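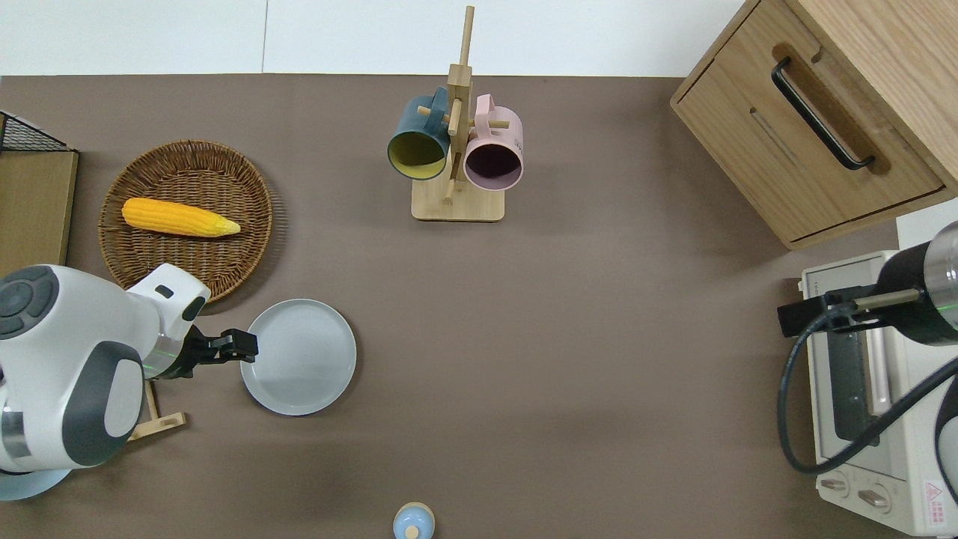
Minutes, planning software meeting, 7th October

Search minutes Go
2 min read

Present: Hinata Chiba, Aoi Tsuchiya, Tatsuya Aoki (notes). Absent: Sayaka Sugiyama.

1. Grasp planner. Hinata ran 992 plans in Julley for the corn and the plate, and 781 passed the collision check. Most failures are at the rim of the basket. Aoi will make the margin there 20 mm.

2. Perception. The two mugs on the tree are sometimes joined into one object. Tatsuya asks to split them by color first. Agreed.

3. Nodex update. Ticket 359 stays open until Sayaka can check the log format.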